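Housekeeping and Room Care, Evening Course
Handout for Unit 2: The table after the tea break
Teacher: Orathai Wongsuwan
April 27, 2024

Share 2
Comments 226

In the last unit we spoke about floors. Today we stay with the table, and mostly with the wooden table, which many of you have at work and also at home. Please bring this paper again to the next lesson, we will need the list at the end.

1. Clear first, wipe after

The most common mistake I see is that the person takes the cloth too early. The cloth then goes around the cups, and every cup keeps a ring under it. Take everything off the table before the cloth touches it. Start at the side furthest from the door and come back towards it with your tray.

When you lift a cup, look into it. People put many things into an empty cup: tea bags, sugar papers, sweet wrappers, a spoon. If the cup goes into the washing-up bowl like this, the paper becomes soft and sticks to the other dishes, and foil can go down the drain in small pieces. Rubbish comes out at the table, and the cup goes on the tray empty.

Foil needs one more word. In the Murberg building there is a separate box for clean foil, and in the Anddale rooms there is none, so there it goes to the general bin. Please ask before your first shift. Many shiny wrappers are plastic with only a thin metal layer. You can test with your hand: press the wrapper into a ball and open your fingers. Metal foil stays a ball. The plastic kind opens again slowly, and this one is general rubbish also in Murberg.
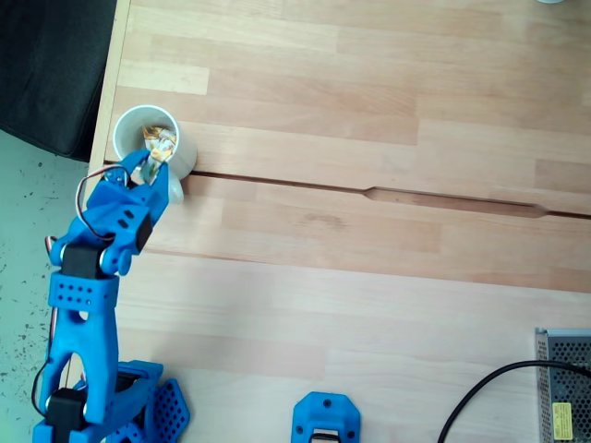 2. The joints of a wooden top

A butcher-block top is made from many narrow strips of wood, glued side by side. The strips have different colours and this is normal. A student, Fuseini Issahaku, asked in February if a darker strip is a stain. Usually you can see it from the edges: a strip has straight sides, and a stain goes across the sides.

Where two boards meet there can be a groove. Crumbs and sugar collect in it, and if you push a wet cloth along the groove you make a paste. Use a dry brush first, a soft one, and brush along the line, never across. Then take the crumbs with a slightly damp cloth and dry the place at once with a second cloth. Water which stays in a joint makes the wood swell, and after some months the two boards are not at the same height any more.

Do not use a knife to clean the groove. Ilídio Seixas showed us his own kitchen table last term, where somebody did this for years, and the edge was broken along the whole length.

3. Oil and marks

Oil the top when water no longer stands on it in drops. Put a little oil on a cloth, rub with the direction of the strips, wait, and take off what the wood did not drink. Oily cloths must be spread flat to dry outside, because in a closed bin they can become hot and start to burn.

For a rough place you may use paper of grade 226, if your supplier has it; the Provelbridge shop mostly keeps other numbers, and the nearest fine one is good enough. Always sand with the grain.

4. To prepare for next time

Clear and clean one table at home or at work, in the order of this handout
Write down what you found inside the cups
Read the pages on stone tops in the Subramaniam folder
Rafia Kakakhel and Pongsak Boonchu bring the brushes

Shares 349
Comments 2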